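Fragen und Antworten zum Besuchstag in der Halle Gramismont

Stand: 4. Februar 2021

Seit wir den Besuchstag angekündigt haben, läuft unser Postfach voll, und das freut uns riesig! Viele Fragen kommen immer wieder, deshalb haben wir sie hier gesammelt. Die Antworten stammen größtenteils von Octavian Bratu, der die Vorführungen leitet und am liebsten jede Mail persönlich mit drei Absätzen beantworten würde.

Wann findet der Besuchstag statt?

Im April. Den genauen Termin schicken wir allen Angemeldeten per Mail, sobald der Raumplan steht. Wer sich schon eingetragen hat, muss nichts weiter tun.

Was bekomme ich zu sehen?

Vor allem Handarbeit, und zwar im wörtlichen Sinn. An den weißen Tischen zeigen wir, wie man mit zwei Handgreifern Handtücher faltet, Dosen umsetzt und Kabel aufwickelt. Die Bewegungen werden aufgezeichnet, und unser zweiarmiger Roboter Renix lernt daraus. Am Nachmittag läuft Renix dann selbst und faltet, was ihm hingelegt wird. Beim letzten Probelauf im kleinen Kreis haben wir fünf Leute kaum vom Tisch wegbekommen, weil alle noch ein Handtuch sehen wollten.

Warum ausgerechnet Handtücher?

Das ist die häufigste Frage von allen, und wir lieben sie. Ein Karton sieht von jeder Seite ungefähr so aus, wie man es erwartet. Ein Handtuch liegt jedes Mal anders da, mal schräg, mal mit umgeschlagener Ecke, mal als Wurst. Sobald man es anfasst, verändert es seine Form, und der Flor verschluckt die Kanten, an denen sich eine Kamera gern orientieren würde. Wer einmal versucht hat, mit zwei Greiffingern eine einzelne Stofflage zu erwischen und nicht gleich beide, schaut danach mit ganz anderem Respekt auf den eigenen Wäschestapel.

Darf ich die Greifer selbst ausprobieren?

Ja, unbedingt! Dafür ist der Tag da. Jede Gruppe bekommt eine kurze Einweisung und danach Zeit am Tisch. Die Greifer werden mit den Händen geführt, man braucht keine Vorkenntnisse und auch keine besondere Kraft. Am Anfang drücken fast alle zu fest zu. Nach ein paar Versuchen wird es ruhiger, und dann kommt meistens der Ehrgeiz.

Werden meine Versuche gespeichert?

Nur wenn Sie das möchten. Am Empfang liegt ein Formular, auf dem Sie zustimmen oder ablehnen können. Ohne Zustimmung üben Sie genauso lange, die Aufnahme bleibt dann ausgeschaltet. Mit Zustimmung landet Ihr Durchgang in der Sammlung, mit der wir Renix trainieren. Die umfasst inzwischen 3.000 Durchgänge, davon 381 allein mit Handtüchern. Missglückte Versuche sind übrigens willkommen, sie werden als solche markiert und behalten.

Wie groß sind die Gruppen?

Wir lassen 33 Personen pro Zeitfenster in die Halle und teilen sie vor Ort auf die Tische auf. Wenn Sie als Familie oder Schulklasse zusammenbleiben wollen, schreiben Sie das bitte in das Bemerkungsfeld.

Ist der Tag für Kinder geeignet?

Sehr sogar. Kinder stellen die besten Fragen (beim letzten Mal: „Weiß der Roboter, dass das ein Handtuch ist?“, worüber Octavian auf dem Heimweg noch nachgedacht hat). An die Greifer dürfen sie ab zehn Jahren, jüngere schauen mit einer Begleitperson zu. Während Renix läuft, bleiben alle hinter der Markierung am Boden.

Kann der Roboter danebengreifen?

Und wie! Wir schneiden nichts heraus und haben keine geheime Fernbedienung unter dem Tisch. Manchmal zieht Renix an einer Ecke, die keine ist, manchmal legt er das Tuch hin und fängt von vorn an. Gerade diese Momente sind spannend, und wir erklären gern, was dabei schiefgegangen ist, soweit wir es selbst verstehen.

Wer steckt hinter dem Projekt?

Die Halle gehört zu Gramismont, die Software kommt von Pundell, und die Greifer baut die Werkstatt Ciobanu. Aus allen drei Häusern sind Leute da, die man ansprechen kann.

Darf ich fotografieren?

In der Halle ja, ohne Blitz. Bitte fragen Sie vorher, wenn andere Besucher gut erkennbar im Bild sind.

Gibt es etwas, das ich mitbringen soll?

Geschlossene Schuhe und, wenn Sie mögen, ein eigenes Handtuch. Das meinen wir ernst! Fremde Stoffe, Muster und Größen sind für uns Gold wert, und Sie bekommen es natürlich wieder mit nach Hause. Sehr lange Badetücher lassen Sie besser im Schrank, die hängen über die Tischkante.

Wie melde ich mich an?

Über das Formular auf dieser Website. Tragen Sie Ihr Wunschfenster und eine Ausweichzeit ein.

Was ist, wenn meine Frage hier fehlt?

Schreiben Sie uns, gern auch mit Details.
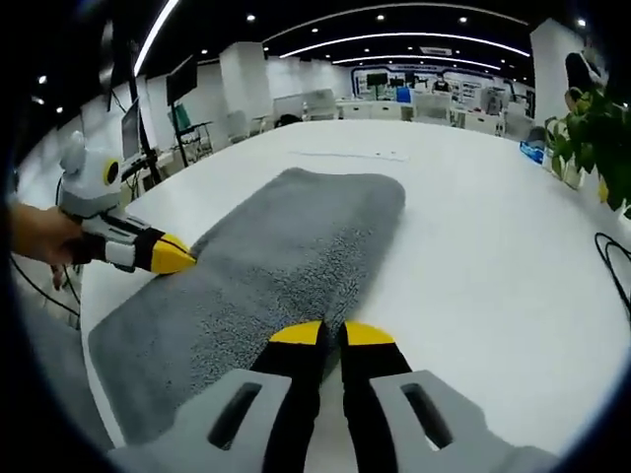 Fragen zur Technik gehen direkt an Octavian Bratu, alles rund um Anmeldung und Anreise beantwortet das Besuchsteam. Wir ergänzen die Liste bis April laufend.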